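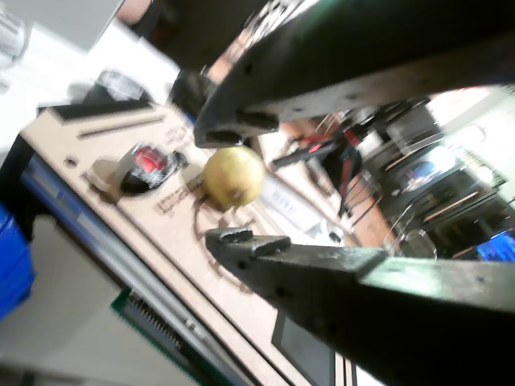

*Fig. 4. Yellow fruit, held over the engraved wooden panel.*

## 4. The table, the bowl and the fruit

You have read Section 3, the floor is level, and your Moreira table is standing on its own. This section covers what goes on it. Most of the calls Laurinda Abreu takes on the help line are about this section, and most of those are about fruit.

### 4.1 Before you start

You will need:

- the table, top side up
- the bowl
- the engraved wooden panel, if you ordered one
- a soft cloth
- fruit (not supplied, please stop asking)

**Note:** The panel and the bowl do not attach to each other. Customers have tried. There is a drawer at the Fendetti workshop with the results.

### 4.2 Wiping down

1. Clear the tabletop. Mugs count as things.
2. Wipe with a barely damp cloth, working from the back edge toward yourself.
3. Dry with the other half of the cloth.
4. Wipe the wooden panel with a dry cloth only. Use a clean, soft brush for the slot and the engraving. A pastry brush is fine, provided you buy a new one for pastry.

**Caution:** Never use lemon-scented polish on the panel. Lemon juice is out too, however natural it may be. Crumbs and pulp settle into engraved lines and stay there with real commitment.

### 4.3 Placing the bowl

1. Stand where you normally sit, or sit where you normally sit.
2. Set the bowl down within easy reach, at least 8 inches from any edge. People with cats may wish to double this and will gain nothing by it.
3. Turn the bowl until you like it. It is round, so this should go quickly.
4. Press lightly on the rim with one finger. If the bowl rocks, lift it and look for a grape stem.
5. Leave space on one side for a hand to come in low. Fruit dropped from a height bruises, and then you have to eat it first.
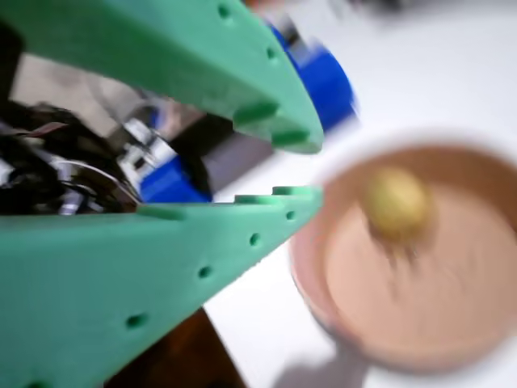 *Fig. 5. Round bowl on the white tabletop.*

### 4.4 Loading the fruit

1. Check each piece for brown spots. A small one is no cause for alarm. A soft one goes in today's lunch.
2. Rinse berries and grapes just before eating. Anything you rinse earlier must be dried before it goes in the bowl.
3. Put the heaviest pieces in first.
4. Lower each piece until it touches something, then let go. Those two steps are in that order on purpose.
5. Stop when the fruit is level with the rim. A pyramid looks wonderful until Wednesday.

**Note:** Bananas ripen everything near them and should live elsewhere. Custódio Vilela, who wrote the first edition of this guide, left them out of it entirely and we have come around to his view.

### 4.5 Cables

1. Bring cables up through the round opening in the tabletop.
2. Leave enough slack below for the plug to reach the outlet without pulling. The extension lead in accessory pack 359 is 2,000 mm long, which suits most rooms and all reasonable people.
3. Gather the extra length under the table with the fabric ties. Do not gather it with your feet over the following months.
4. Keep the bowl on the far side of the table from the opening. A grape will find it otherwise.

**Caution:** Unplug everything before retrieving a grape. 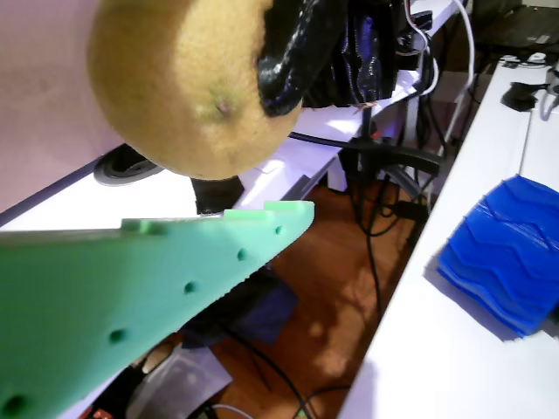 **Should kiwis go in the bowl or in the refrigerator?**
Keep them in the bowl while they are hard, and move them to the refrigerator once they give slightly when pressed.

### 4.6 Weekly care

1. Empty the bowl completely. Whatever you find at the bottom, you bought it.
2. Wash the bowl by hand in warm water with a little dish soap, and dry it.
3. Repeat 4.2 for the tabletop and panel.
4. Refill as in 4.4, older fruit on top.

Spare fabric ties and grommet covers are listed in Section 9. To order, write to Boonmee Sombatkul at Cikbridge and include the pack number from the side of the box.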